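The Drawer of Small Parts

5 min read · 77 shares

My aunt, Aparecida Camargo, has a rule about possessions, and the rule is that you may keep anything you can name. She applied it to my apartment in January, standing in the kitchen with a trash bag, holding up objects one after another like an auctioneer with a grudge.

I did well through the utensils. I did less well with the drawer under the microwave. There was a plastic foot that belonged to an appliance, or used to. There were keys to an apartment I left two leases ago. There was a little bent wrench from a bookcase called the Jastura, which collapsed under a set of encyclopedias and which I have never forgiven.

"What's this?" she said.

"A piece," I said.

"Of what?"

I told her it would come to me. She held the bag open a bit wider.

I should explain that I come from keepers. My grandfather had coffee cans of screws going back to before he owned anything that needed screws. When he died we found one labeled MISC and another labeled MISC, OTHER, and my mother cried harder over the second can than she had at the service. I have it now. It's on top of the fridge, and my aunt knows better than to ask what's in it.
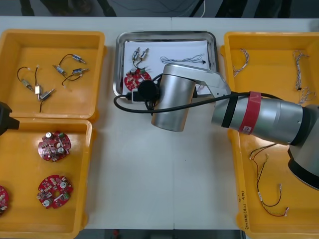

PALTITZ, July 6, 2021

So I've moved, which is the kind of thing that happens to a person who gets her drawers cleaned out. The new place is half the size and the rent is 2,000 a month, utilities included, charm extra. I packed in two evenings. I was smug about it right up until I tried to put the bed together.

You'll have guessed the rest. The bed needed a little bent wrench. The bent wrench, if you've been following along, went into the bag in January, between the keys and the plastic foot. I slept on the mattress on the floor and composed a long speech to my aunt, most of it in the voice of a prosecutor.

In the morning I went down to the hardware store, where the man at the counter looked at my drawing and handed me a wrench from a jar by the register. No charge. He had a whole jar of them -- people bring them in, he said, when they clear out. I asked if he knew which one went to what and he looked at me the way my aunt does.

I've started a drawer. It has the wrench in it, a battery that may or may not be dead, and a dark gray knob that was on the windowsill when I got here. I've turned it against everything in the apartment that could take a knob, and nothing fits. It's going to stay in there until it comes to me.

Aparecida is visiting in the fall. I'm thinking of putting a label on it.

11 comments

Related posts
My Summer With the Runach Dehumidifier
Fu, a Cat Who Hates Boxes
On Being Handed Down a Piano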